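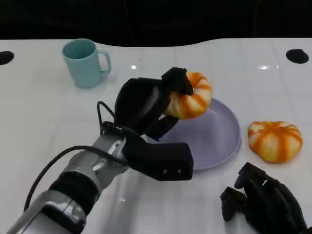
So we're three weeks into the new year and I've finally done the thing I said I'd do all last year, which is cancel the gym and start swimming at Flaketcombe instead. The old pool, with the changing cubicles that don't quite shut. I love it already!

I went on Saturday 23rd January for the early session and managed 33 lengths before my arms gave up. My front crawl is still a mess (I breathe on one side only and drift towards the rope like a shopping trolley), so most of it was breaststroke with my chin up, trying to keep my hair dry. Then a cheese scone in the café and home by ten, feeling very pleased with myself.

The water's cooler than I'm used to. The first 2 lengths are horrible and then you stop noticing. A woman in the next lane told me she's been coming since school and still squeals getting in, which cheered me up no end.
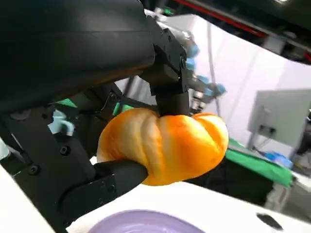
Do you need to book for the early swim? You can just turn up and pay at the desk, but the lanes fill up after eight so I'd get there before that.

I've bought some new goggles as well - the old ones leaked and left me with rings round my eyes until lunchtime. Next job is a proper bag with a separate bit for wet things. In February they're starting an adult stroke class on Tuesday evenings and I've put my name down, mostly to sort out the breathing.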